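Search papers and notes
Filed under: Robot learning / Data gathering / Working papers

3. Gathering the examples

3.1 What we wanted to collect

I should say at the start that I came to this part of the project thinking it would be the easy bit. The learning method in Section 2 needs examples of a person steering the arm through a job, and I had pencilled in a fortnight for it. We were still going well past January. Most of what follows is what I wish I'd had written down before we began, so forgive me if it reads a bit like a diary in places.

The task family is small and homely. A toy vegetable or fruit is on the table, there is a bowl, and the arm either puts the toy in the bowl or takes it out again. We call the two directions "in" and "out", and we record them as separate episodes. I like this arrangement a lot because each "in" sets the table for the next "out", so the person steering hardly ever has to get up and tidy (which saves far more time than you'd think over a long afternoon!). We used 11 toys in all, and seven written instructions per direction, all saying much the same thing in different words.

The full set, which we call Wolline, holds 2,108 episodes. It was gathered at our own bench in Avdale and on a second bench, Frandsen, in the building next door, with different lighting and a rather lower table. Frandsen came along late and it shows in the numbers, but I'm very glad we added it.

3.2 How a session runs

The person steering sits beside the arm and drives it with a hand controller. Recording starts on a button press and stops on another. A session is 100 episodes or one person's patience, whichever runs out first, and I'd say it was patience more often than I had planned for. We keep everything, including the fumbles, and mark each episode afterwards as clean, untidy or failed. Untidy means the toy ended up where it should but took a second grasp, or got a shove along the way. I argued for dropping the untidy ones at first and was talked out of it, quite rightly, as Section 5 shows: the policy trained without them had no idea what to do after a poor first grab.

All the recording goes through Rarnon, our own small logging program. It writes down the joint angles, the opening of the gripper, the controller's commands and the camera views, all against one clock. Getting that one clock right ate more of my time than anything else in this section. In the early sessions the wrist view lagged behind the joint angles by a small but steady amount, so the fingers seemed to close on a toy a little after the log said they had. We threw those sessions away and none of them is counted in Wolline.

3.3 Choosing what to vary

You can vary everything, and then you learn nothing about any of it. So we held the table and the type of bowl fixed within a session and moved the start position of the arm, the place of the bowl and the way the toy was lying. The person steering was asked to go slowly near the bowl and as fast as they liked elsewhere — an instruction that everybody understood differently, I'm afraid. The spread in episode length in Table 2 is mostly down to that.

The toys themselves matter more than I expected. A smooth round one rolls if a finger touches it early, and a long one can be held in several quite different ways. The toy corn was my favourite to steer and the hardest to label. Grip it across the middle and it may hang level or it may swing, and a cob held upright needs a different approach to the bowl from one held flat. We began with a single label for the grasp and ended up with two, one for where the fingers close and one for how the toy sits between them. Going back over the old episodes to add the second label took around a week, with a lot of tea.

3.4 The view from the wrist

We record one fixed view from the side and one from a small camera at the wrist. I'd have been happy with the side view alone, but it can't tell you much once the fingers are down inside a bowl, as the rim gets in the way. The wrist view does that job well (Figure 3). Its weakness is that the arm's own cables come into it, and where they fall depends on how the wrist is turned. We thought about masking them out and decided against it. The policy will have to put up with the same cables when it is running by itself, so it may as well meet them in training.

Figure 3. Wrist view with the toy corn between the fingers, at the bowl.

Working paper, Wolline project, Avdale. Contact the authors | Copyright and reuse | Back to top 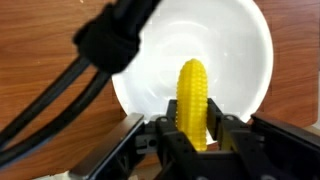
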